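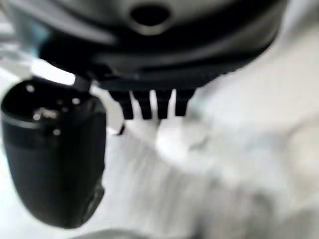 Category: Mail list archive > Mapping and receivers > Track logs

Print this message | E-mail this message to a friend

Subject: Re: Track log loses points when saved to a slot
Date: Monday, May 19, 2003

Benjie Dumlao wrote:

> I walked the Drikden loop with track recording on the whole way. The
> active log looked fine on the receiver when I got back to the car. I saved
> it to one of the track slots, cleared the active log, and later downloaded
> the saved track to the PC. The shape is there but the corners are cut, and
> the zigzags below the Stesum saddle come out as two straight lines. The
> total distance is also less than the trip odometer showed. None of the
> points has a time on it. Is this a fault in the cable, the download
> program, or the receiver? I would like to send the track to the Mészáros
> map page but not in this state.
>
> Second question. Is there any setting that makes the log record by
> distance and not by time?

It is not the cable. A bad cable gives you a failed transfer or a checksum error, not a tidy track with fewer points.

When you save the active log to a slot, the receiver reduces it to a fixed number of points and drops the time from each one. The firmware picks points to keep the general shape, so long straight sections survive and tight turns suffer most. Zigzags on a steep slope are the worst case, as the legs are short and nearly parallel. Once the active log has been cleared, the dropped points are gone and no program will bring them back.

To keep the full record, download the active log first and save to a slot afterward, if you need the slot at all. In the Zorkix download program the active log is the first entry in the track list and has no name. Leave that box checked and uncheck the saved ones. If you fetch everything at once you get both versions of the same walk on top of each other, and the distance total in the status line is then the sum of both.

On the distance question: the trip odometer and the track length will never match exactly. The odometer adds up movement at every fix, including the drift while you stand still eating lunch. The track length is the sum of straight lines between stored points. Under trees the odometer runs high. With a reduced track the length runs low. For the map page, use the length from the full active log.

Recording method: go to the track setup page and change the method from automatic to distance. The interval is set on the line below it. I use 13 meters for open ground and 5 for anything with zigzags. Setting it much lower than 5 is a waste of memory, as position error is larger than that on most days and you will mostly be storing noise. Time recording is useful if you want speed on each leg, but it fills the log while you are stopped.

Check "wrap when full" as well. With wrap on, the oldest points are overwritten once memory is full, so on a long day you lose the start of the walk. With wrap off, recording stops and you lose the end. I keep it on and clear the log at the trailhead. The percent figure on the track page tells you where you are. If it says 100 and wrap is on, you have already lost something.

For the track you have now, there are two options. You can walk the zigzags again with a fresh log and join the pieces in a text editor. The Zorkix text export has one point per line, so cut the bad lines out and paste the new ones in, in the same walking order. Check that the datum line at the top is the same in both files. I had one from last December still set to the local grid datum, and the joined track had a sideways jump at every seam.

The other option is to place the turns by hand from the paper sheet. It will look right, but please mark it as drawn in the comment field if you send it to the map page. People do navigate from those files in fog.

One more setting. If the receiver was in battery save mode, it takes fixes less often, and that alone will round off corners at a fast walking pace. It would not explain the missing times, so I think the slot is the main cause here, but turn it off for mapping work and carry 4 spare cells.

If you still have the receiver's waypoint list from that day, post it. A waypoint at any of the turns would help fix the hand-drawn version.

Last updated: nightly with list archive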